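4 Setting up the water softener

This section covers placing, connecting and first filling the Sonditz cabinet softener. It assumes you've read section 3 and have tested your water. If you haven't tested it, stop and do that. The strip in the box takes a minute, and plenty of people buy a softener for water that was never hard to begin with.

The retailer's leaflet says a "no-fuss twenty-minute install". I have put in a good many of these and have never seen it done in twenty minutes. Allow a morning, and start early enough that the plumbing shop is still open when you find you need another elbow.

4.1 Before you start

You will need two adjustable wrenches, a pipe cutter, thread tape, a bucket, towels and a torch. The Zovby fitting kit sold alongside the unit contains most of the connectors. It does not contain a drain clamp, whatever the packet suggests.

Choose a spot that is level, dry, above freezing all year and close to a floor drain or standpipe. The drain hose supplied is 2000 mm long. You can extend it, but long runs and high lifts slow the backwash, and a slow backwash leaves dirt in the resin.

You also need a power outlet that isn't controlled by a wall switch. Somebody will turn that switch off one day, the clock will stop, and the unit will regenerate in the middle of the morning showers.

Note: Outdoor taps should be fed from the line before the softener. Garden beds don't want softened water and you'd be paying for salt to wash the car.

4.2 Connecting the bypass valve

1. Shut off the water at the main. Open the lowest tap in the house and let the line drain.

2. If your hot water tank is electric, turn its breaker off. For gas, set the control to pilot.

3. Push the bypass valve onto the back of the control head until both clips click. Tug it. If it moves more than a hair, a clip isn't home.

4. Find the arrows moulded into the valve body. IN goes to the supply, OUT goes to the house. Facing the front of the unit they are the reverse of what most people expect, and the drawing on the quick-start card shows the view from behind without saying so.

5. Tape the threads, start each fitting by hand and finish with a wrench. Hand tight plus a quarter turn is enough on plastic threads.

Caution: Do not solder any joint while it is attached to the valve. Heat travels along copper faster than you think and the valve body will warp.

6. If your pipes are metal, fit a grounding strap across the gap you cut. Your electrical ground may depend on that pipe. Check with an electrician if you aren't sure.

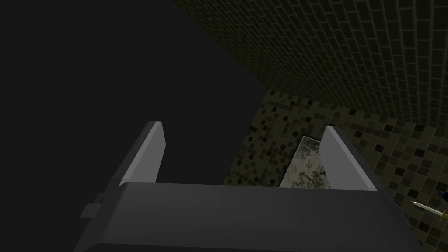

7. Run the drain hose to the standpipe and clamp it at both ends. Leave an air gap of at least 40 mm between the end of the hose and the water level in the drain. Most plumbing codes ask for this. Pushing the hose straight down into the pipe can let waste water siphon back.

8. Attach the overflow hose to the elbow on the side of the salt tank. This one works by gravity only, so it has to run downhill the whole way. Don't join it to the drain hose.

4.3 Filling and first start

1. Set the bypass to BYPASS. Turn the main on slowly and let a cold tap run until it stops spitting.

2. Move the bypass a third of the way toward SERVICE and wait. You will hear air leaving the resin tank. When it goes quiet, open the valve fully.

3. Look over every joint with the torch, then come back in half an hour and look again. Slow drips take their time.

4. Pour 12 litres of water into the salt tank. Add salt until the tank is half full.

5. Turn the power or gas back on at the hot water tank once it is full again.

About salt: Resora sells a "premium conditioning" pellet at close to double the price of the plain kind. Dae-han Choo, who ran the service desk where I trained, put the two through a pair of matching units for most of a year and could not find a difference in the water or in the tanks. Buy clean pellets with no additives. Avoid rock salt, which leaves grit at the bottom.

4.4 Setting the control head

Plug the unit in. The display shows the software number for a few seconds, 942 on older heads and 963 on newer ones. Write it down, because the button order differs.

For 942: hold SET until the clock flashes, use the arrows, press SET again.

For 963: press MENU twice, then SET. The arrows won't respond until you let go of MENU.

Enter the hardness figure from your test strip. The head also offers an "Auto Sense" mode, which the box makes a great deal of. As far as I can tell, it estimates from water use and does not measure hardness at all. Leave it off and enter the number yourself.

Regeneration is set to 2:00 a.m. at the factory. Change it if someone in the house works nights.

Note: If the display shows Err 3 on the first evening, unplug the unit, wait a minute and plug it in again. If it comes back, the motor has lost its home position — see section 7. The Kratochvíl replacement motor, part 3066, fits both heads, although the parts list mentions only the newer one.

4.5 The first week

The water may look cloudy or faintly yellow for the first few litres. Run a cold tap until it clears. Hot water takes longer to change over, as the tank is still full of hard water.

Soap will lather more than you are used to, so cut back on detergent. Claims about softer skin and brighter hair I leave to the brochure. Scale in the kettle is a fairer test: clean it out on the first day and look again in a month.

Check the salt level every four weeks until you know how fast your household goes through it.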